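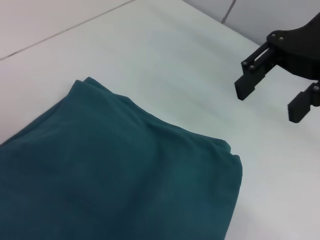
Soo-ah Seok
Cell operator, cloth folding collection

Ticket: wrist stream drops out part way through fold episodes
Project: Goel
Status: open, waiting on retest
Opened: February 12, 2019

Problem
Wrist cam stream freezes during recording. Arm carries on, joint log carries on, pictures stop. Recorder doesn't complain and saves the episode as good. Only spotted it becuase I was scrubbing back through the morning's folds and one had the same picture for the whole second half.

Teal cloth on the white table, same as all this week. Gripper open at start of each episode.

What I need to know: which of the saved ones are bad, and can I keep recording.

Tried so far
– restarted recorder. Fine for a bit, then froze again
– restarted the wrist cam only. Same
– swapped the cable at the recorder end. Same
– dropped the arm speed. Seems better but I didn't do enough to say

Total saved in this set is 3291. No idea how many are affected.

Reply – Wilson Pacheco, data tools
Please stop recording into that set for now. Start a new one called Flandus and put any test episodes there so we don't mix them up.

Does it freeze at the same point in the fold or anywhere? And does it ever come back on its own before the episode ends?

Reply – Soo-ah
Stopped. Flandus made.

Not the same point but nearly always when the wrist is turned right over, so second fold, when I'm bringing the far corner back. Never on the first reach. Came back by itself once that I saw, with a jump.

Reply – Evaristo Galli, hardware
Wrist turned over = cable pulled tight at the last clip. Had this on the other cell. Can you turn the wrist by hand with power off and look at the slack behind the gripper? If the cable goes straight at any point it's too short. Don't force it.

Reply – Soo-ah
Power off, turned by hand. Goes dead straight just before the end of travel. Clip has slid down the arm, there's a mark where it used to sit.

Moved clip back up and put a new tie on. Slack now all the way round.

Reply – Wilson
Good. Wrote a check for the old set: compares each wrist picture with the one before and flags the episode if nothing changes while the joints are moving. Ran it over all of them. 3188 pass. The rest I've moved to a hold folder, not deleted, please don't record over them.

One catch – it also flagged a few where the arm was moving very slowly over bare table and the picture really does hardly change. White table, nothing in view, looks frozen to the script. Man-sik is going through the hold folder by eye.

Reply – Man-sik Choo, labelling
Started. Easy enough to tell if you look at the noise, a frozen one has none. Will put the good ones back and note the ids here.

Also, not this ticket realy, but some episodes start with the cloth creased across the middle and some with it smoothed out. Do we want that? Instructions sheet says flat, doesn't say smooth.

Reply – Soo-ah
I've been leaving the creases. Geum-ok said leave them when we started, model should see them. Can someone put that on the sheet so the next person isn't guessing.

Reply – Geum-ok Yang, collection lead
Yes leave creases. Flat on the table, a bit of bunching at a corner is fine too, just not in a heap. Will fix the sheet today.

On the missing ones: we owe the Pliler team a full set, so please re-record whatever Man-sik can't rescue. Same cloth, same speed as before, don't use the slow speed or they won't match.

Reply – Soo-ah
OK. Retest first: 4 episodes at normal speed into Flandus, wrist right over each time. No freeze on any. Wilson's check passes all of them.

Not calling it fixed on that. Will run a longer batch, 800 if the cell is free, and post the result. Leaving open.

Reply – Evaristo
Check the tie again half way through please. If the clip has slid at all, stop and shout, I'll bring a proper bracket over.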